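Canbridge Shed Words

A word list of what people call things in sheds, garages, cellars and under-stairs cupboards
Version 2
Maintained by Oduor Temba
Last touched 12th January

What you are looking at

A plain text file with 435 entries. Each entry is a word or phrase that somebody in or near Canbridge uses for an object they own, paired with the word a hardware store would use for it. The two columns agree far less often than the hardware store would like.

The list began as an argument over a thing you use to get paint off a window. My side of the family calls it a scritcher. The other side calls it a scraper, and they are correct, and I have 435 entries to show for how I took that.

Files

shedwords.txt is the list itself, tab separated, one entry per line.
places.txt says which neighborhood each word came from.
rejected.txt is the stuff I threw out. Many people have told me they like this one best. Thank you, I suppose.
old.txt is version 1. Please don't use version 1. The tabs are spaces and the spaces are regret.

Columns

said: the word as it was said to me, spelled the way it sounded.
store: the word on the shelf label.
place: Canbridge, Birnico or Rweyemamu. If a speaker had lived in more than one of these, I asked which one they'd rather be blamed on.
sure: yes, mostly, or no. This is my own confidence in having heard it right. "Mostly" covers anything told to me over a running mower.
note: free text. Often a complaint.

A few lines from the file, so you know what you're in for

scritcher / window scraper / Canbridge / yes / see above
wobbler / adjustable wrench / Birnico / yes / also used for the neighbor's fence
long john / extension cord / Rweyemamu / mostly / could be "lawn John," but who is John
the good one / flathead screwdriver / Canbridge / yes / every household has one and it is never in the drawer
the other one / flathead screwdriver / Canbridge / yes / see "the good one"
dribbler / oil can / Birnico / no / he may have meant his dog

How it was collected

I asked. Mostly I stood in people's garages in November holding a notebook and pointing. I tried a printed form first, and the forms came back filled in with store words, in lovely handwriting, by people I had heard say "scritcher" that same morning. People tidy themselves up for a form. Point at the thing and they forget to.

I didn't record any audio. Names were never written down, and the finest division of place is the neighborhood, so your uncle is safe.

Words made up on the spot to please me are a known problem. If a word got a laugh from the speaker before it got one from me, it went into rejected.txt.

What it is good for

Settling arguments, or starting them. Spelling bees of a cruel kind. A friend teaching eighth grade used the list for a lesson on how words travel, and the class added 8 entries of their own, which are in the file and marked "school" in the note column. Three of them are for duct tape.

What it is not good for

Ordering parts. Please don't walk into a store with this. Someone did, asked for a wobbler, and came home with a fishing lure.

It also shouldn't be used to say anything serious about how people in these places talk. I went where I was let in, and that leans heavily toward people who are retired and proud of their pegboard. Renters with one drawer and a butter knife are badly underrepresented, and the butter knife has some wonderful names.

Known issues

Anything starting with "thinga" is sorted in the wrong order. I know.
The Rweyemamu entries are thin. It rained.
"Huster" turns up in the store column for a kind of garden hose joint. It is a brand, and it should be the ordinary word. When I asked people for the ordinary word they said "Huster."
Two entries contradict each other about what a bodger is. Both speakers are married, to each other, and I'm leaving it.
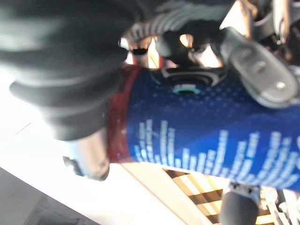 4 min read

Adding a word

Send one line in the same order as the columns. Leave "sure" blank and I will fill it in after I've thought about you. A word counts if at least one living person says it without smiling. Children count as people. Parrots were discussed and don't.

Tell me what the thing does as well as what it's called. I have been sent "the blue fella" with no further details, and it has sat in my inbox through more than 2 house moves.

Changes in version 2

Real tabs.
Added the sure column, after a long letter.
Split "jigger" into separate entries. It was doing too much.
Took out "hammer / hammer."

Terms

Use it however you like. If you print it, say where it came from and spell Canbridge with an n. If you find a mistake, write to me, and be ready to point at the thing.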